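Last updated: Apr 2, 2018

The Naren hand gripper, reviewed after a month of other people's laundry

I fold my own washing badly and have done since November of whatever year my mother stopped doing it for me. So there was some laughing when I was handed the job of showing a robot how to do it properly. The tool for the job was the Naren, a gripper on a handle with a camera built into the body. You hold it, you squeeze, the fingers close, and the recording goes off to be digested by a real robot arm that has never owned a sock.

We had been doing this by remote control. At Floditz, where I do my paid work, the old rig was a pair of joysticks wired to a Trenmont arm, and I want to be fair to it, so I will say that it is very well made. Folding a T-shirt with it is like writing a cheque with a broom. My best time for one shirt was 11 minutes, and the sleeve was still inside out. Zerrin Eren, who is far better with it than I am, could do a tea towel and then needed a lie down.

The Naren skips all that. You walk up to a pile of clothes with the thing in your fist and pick something up. Within the first hour I had more usable folds than I'd managed in a fortnight on the joysticks, and I could do it in a bedroom, which the Trenmont arm can't, being bolted to a bench the size of a ute.

What it's like to hold

Heavier than it looks. The weight sits forward of your hand, so your wrist is always doing a small unpaid shift. I was fine for twenty minutes and grumpy after that. Elsie Doolan taped a bit of foam around her handle and claimed it fixed everything. I tried hers and it had fixed the foam.

The trigger is good. It has a long, even pull and you can hold the fingers part closed without shaking, which matters when you want to slide along a hem. The return spring is a bit keen, though. Let go too fast and the fingers snap open and the garment drops in a heap, and then you've taught a robot to throw clothes on the floor. It could have learned that from my nephew for nothing.

The fingers

These are the best part. They have some give in them and they wrap a little around whatever you've grabbed, so a fistful of fleece stays put. Thick things are a pleasure: trackies, towels, jumpers, anything with a waistband. Thin things are another matter. A cotton pillowcase lying flat on a table might as well be painted there. You end up scooping at the edge, over and over, and I binned a lot of takes that way.

It also only does one hand's worth of work. Most folding wants two, and you find out how much you lean on your other hand when you've been told to keep it out of it. You can buy a second Naren and run them as a pair, and we did borrow one for a few days. It does make shirts possible. It also makes scratching your nose impossible, so swings and roundabouts.

The camera

Very wide, to the point where it takes in most of the room whether you like it or not. For training that's a plus, as the robot gets the garment, the furniture and some idea of where it is. For anyone who hasn't tidied up, it's a bit of a reckoning. There is no little screen on the unit, so you don't know what you've got until you copy it across, and the picture comes out at whatever angle your wrist happened to be.
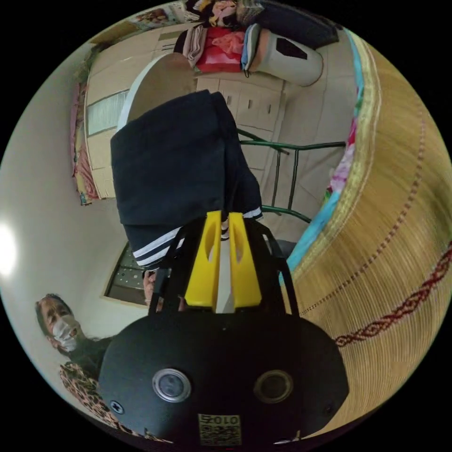

Navy garment with white stripes, held in the yellow fingers. Wide view, straight off the unit and not turned upright.

You get used to reading them sideways. Dark clothes come up better than I expected, and a stripe or a bit of trim helps a great deal when you're going back through trying to work out which way up a leg was. Plain black leggings are hopeless. I labelled one lot three times and got three different answers.

The software

It's called Tautahi and it is the reason this isn't a glowing review. Copying takes ages. Each take has to be trimmed by hand, start and finish, and the trim handles are tiny. If you name two takes the same thing it keeps the second and says nothing about it. I lost a morning of towels to that. The help page told me to restart, so I restarted, and then I had a restarted computer and no towels.

Battery life is quoted as a full session, a phrase that should be framed. I got well past an hour most days and once a good deal less, when the room was cold.

Did the robot learn anything?

A bit, yes. We ended up with 1,322 takes between us, and the arm can now fold a hand towel in half and put it down near where it ought to go. Trackies it picks up nicely and then seems to think about. Given 30 tries at a jumper it did 11 that I'd have accepted from a teenager. That's a lot better than anything we got out of the joystick recordings, and the person doing the showing is much less cross by the end of the day.

Would I buy it?

Floditz did, so it's easy for me to say yes. If you're teaching an arm to handle cloth and you've been steering it from a chair, get one of these and put the joysticks in a cupboard. If your job is all flat, thin stuff, borrow one first and try it on a pillowcase. Get a wrist support either way, and give every take its own name.

Four out of five for the gripper. Two for Tautahi, and one of those is for the icon.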